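**취급 상태: 주문 가능 (재고 변동 있음, 6월 기준) / 분류: 핸드헬드 그리퍼, 평행 2지형**

# Grotmont 핸드헬드 그리퍼 (펠트 패드 장착형)

제조사 소개문에는 "어떤 물체든 사람 손처럼"이라는 문구가 있다. 우리 페이지에는 옮기지 않았다. 두 손가락이 나란히 벌어지고 오므라드는 공구이고, 사람 손과 닮은 점은 거의 없다. 다만 그 범위 안에서 쓸 만한지는 따로 볼 문제라서 같은 가격대의 Presdale 제품을 옆에 놓고 써 보았다. 카메라는 두 제품 모두 Tyagi 광각 모듈을 달았고, 기록은 Ekano 컨트롤러로 받았다.

## 구성품

- 그리퍼 본체와 손잡이
- 손가락 한 쌍 (패드 부착 상태)
- 카메라 브래킷
- 교체용 패드 한 세트
- 육각 렌치

카메라와 컨트롤러는 들어 있지 않다. 제조사 상품 사진에는 Tyagi 모듈이 달린 채로 나오기 때문에 포함된 줄 알고 주문하는 분들이 있다. 별도 구매다.

## 사양

| 항목 | Grotmont | Presdale |
|---|---|---|
| 최대 벌림 폭 | 80 mm | 80 mm |
| 패드 길이 | 44 mm | 표기 없음 |
| 패드 표면 | 펠트 | 고무 |
| 손가락 교체 | 나사식 | 원터치식 |
| 카메라 각도 조절 | 4단 | 고정 |
| 컨트롤러 | 별매 (Ekano 호환) | 별매 (Ekano 호환) |

벌림 폭은 두 회사가 똑같이 적어 놓았다. 그런데 Grotmont는 패드를 뗀 상태에서 잰 값이고 Presdale은 패드를 붙이고 잰 값이다. Grotmont에 패드를 붙이면 그만큼 좁아진다. 설명서 뒤쪽 각주에 나와 있으니 거짓말이라고 할 수는 없지만, 사양표만 보고 두 제품을 같은 폭으로 치면 곤란하다.

## 부품 서랍장으로 시험한 이유와 결과

제조사 시연 영상에는 주로 스펀지 블록과 종이컵이 나온다. 웬만한 그리퍼는 다 잡는 물건이라 비교가 되지 않는다. 우리는 작업대에 부품 서랍장을 올려놓고 투명 서랍을 여닫는 작업을 골랐다. 서랍 앞면이 투명하면 카메라 쪽에서 경계가 잘 안 잡히고, 당기는 방향이 조금만 틀어져도 서랍이 걸린다. 그리퍼의 약점이 빨리 드러나는 작업이다.

**서랍 당기기.** 정면에서 천천히 접근하면 Grotmont가 낫다. 패드가 살짝 눌리면서 모서리를 받아 주어 손목 각도가 조금 어긋나도 버틴다. 빠르게 당기면 이야기가 달라진다. 펠트가 매끈한 플라스틱 위에서 미끄러지고, 힘을 더 주면 서랍장이 통째로 딸려 온다. Presdale의 고무 패드는 덜 미끄러지는 대신 놓을 때 달라붙는 느낌이 있었다. 둘 중 어느 쪽이 나은지는 무엇을 잡느냐에 달렸고, 어느 쪽도 광고처럼 "모든 표면"에 맞지는 않는다.

**서랍 밀어 넣기.** 손가락을 오므리고 끝으로 미는 동작이다. Grotmont 손가락은 상자형이라 끝이 두툼하고, 넓은 앞면을 밀 때는 편하다. 좁은 서랍에서는 옆 칸막이를 건드리기 쉽다. 별매하는 얇은 손가락을 쓰면 해결된다고 제조사는 답했는데, 우리가 받은 견본에는 그 손가락이 없어서 확인하지 못했다. 확인하지 못한 것은 판매 문구에 쓰지 않는다.

**작은 부품 집기.** 나사나 와셔를 작업대 바닥에서 바로 집는 용도라면 두 제품 모두 권하지 않는다. 패드 모서리가 둥글어서 얇은 물체 밑으로 들어가지 못한다. 집히는 때도 있지만 같은 동작을 되풀이해 보면 들쭉날쭉하다. 이런 작업이 주된 용도라면 핀셋형을 찾아보는 편이 빠르다.

## 카메라와 시야

Tyagi 모듈은 광각이라 양쪽 손가락과 그 앞의 작업대가 한꺼번에 들어온다. 이 점은 좋다. 다만 물체가 높으면 윗부분이 화면에서 빠진다. 서랍장 같은 것을 앞에 두면 아래쪽 칸은 잘 보이는데 위쪽 칸은 잘리는 각도가 흔하다. 4단 조절 브래킷에서 한 칸 올리면 위가 보이고, 그 대신 손가락 끝이 화면 아래로 밀려난다. 둘 다 만족하는 각도는 찾지 못했다.

Presdale은 각도가 고정이라 선택지가 아예 없다. 대신 브래킷이 흔들릴 일도 없다. Grotmont 브래킷은 조절 나사를 꽉 조여도 손잡이를 세게 쥐면 미세하게 움직이는 견본이 있었다. 제조사에 문의하니 "정상 범위"라는 답이 왔다. 정상 범위가 얼마인지 다시 물었으나 답변에 수치는 없었다.

조명도 따져 볼 만하다. 흰 작업대 위에서는 손가락 주변 그림자가 부드럽게 퍼져서 구분이 쉬운 편이고, 투명한 서랍 앞면에는 실내등이 비친다. 소프트웨어 쪽에서 투명체를 잘 다룬다고 주장하는 업체가 많은데, 자기 작업장 조명에서 직접 찍어 보기 전까지는 믿지 않는 것이 좋다.

## Ekano 컨트롤러 연결

연결 자체는 간단하다. 케이블을 꽂고 벌림 폭 영점을 잡으면 된다. 영점은 패드를 교체할 때마다 다시 잡아야 하는데, 빠른 시작 안내서에는 이 내용이 빠져 있다. 우리도 처음에는 모르고 지나갔고, 완전히 닫힌 상태가 덜 닫힌 것으로 기록된 파일을 통째로 버렸다.

버튼 배치는 오른손잡이 기준이다. 왼손으로 쥐면 기록 버튼이 손바닥에 닿아 의도치 않게 눌린다. 설정에서 버튼을 잠글 수는 있지만, 그러면 기록을 시작할 때 다른 손이 필요하다.

## 내구성에 대해 아는 것과 모르는 것

제조사는 패드 수명을 "반영구적"이라고 적었다. 펠트 패드에 쓸 수 있는 말인지 의문이다. 견본의 패드는 표면 보풀이 일찍 일어났다. 잡는 힘에 차이가 느껴질 정도는 아니었으나 오래 쓴 뒤의 상태는 우리도 모른다. 교체용 패드는 계속 들여놓을 예정이다.

손가락을 고정하는 나사는 쓸수록 풀린다. 3회 분해하고 조립한 뒤부터 렌치가 조금 헛도는 견본이 하나 있었고, 그 나사는 새것으로 갈았다. 손가락을 자주 바꿔 끼울 계획이라면 원터치식인 Presdale이 덜 귀찮다.

## 이런 분께는 맞고, 이런 분께는 맞지 않습니다

맞는 경우:

- 상자, 서랍, 용기처럼 면이 있는 물체를 천천히 다루는 작업
- 카메라 각도를 작업에 따라 바꿔야 하는 경우
- 이미 Ekano 컨트롤러를 갖고 있는 경우

맞지 않는 경우:

- 얇고 작은 부품을 바닥에서 집는 작업
- 물기나 기름이 있는 작업대 (펠트가 그대로 빨아들인다)
- 양손에 하나씩 들고 쓰려는 경우

## 주문 전 질문

**시연용 견본을 빌릴 수 있나요?**
가능하다. 왕복 배송비는 부담하셔야 한다. 실제로 잡을 물체를 미리 알려 주시면 패드가 맞을지 의견을 드리는데, 어디까지나 의견이다.

**다른 회사 카메라도 달 수 있나요?**
브래킷 구멍 간격이 Tyagi 규격이다. 중간판을 직접 만들어 다는 분들이 있으나 우리는 판매하지 않으며, 그렇게 쓰다 생긴 파손은 보증에서 빠진다.

**패드를 고무로 바꿀 수 있나요?**
접착식이라 떼고 붙이는 것은 된다. 접착 자국을 깨끗이 닦지 않으면 새 패드가 들뜬다. 두께가 달라지므로 영점도 다시 잡아야 한다.

**반품은요?**
패드를 사용하지 않은 상태에서만 받는다. 야박하게 들리겠지만 쓴 펠트를 새것으로 되팔 수는 없다.
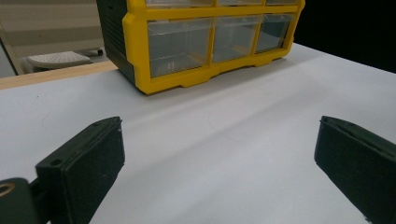 **글·시험: Shahnaz Bandara** | 장비 비교 담당

시험에 쓴 Grotmont와 Presdale 견본은 두 제조사에서 빌렸고 모두 돌려보냈다. 원고는 어느 쪽에도 미리 보여 주지 않았다. 얇은 손가락 견본이 들어오면 좁은 서랍 항목부터 다시 시험해 이 페이지를 고칠 예정이다.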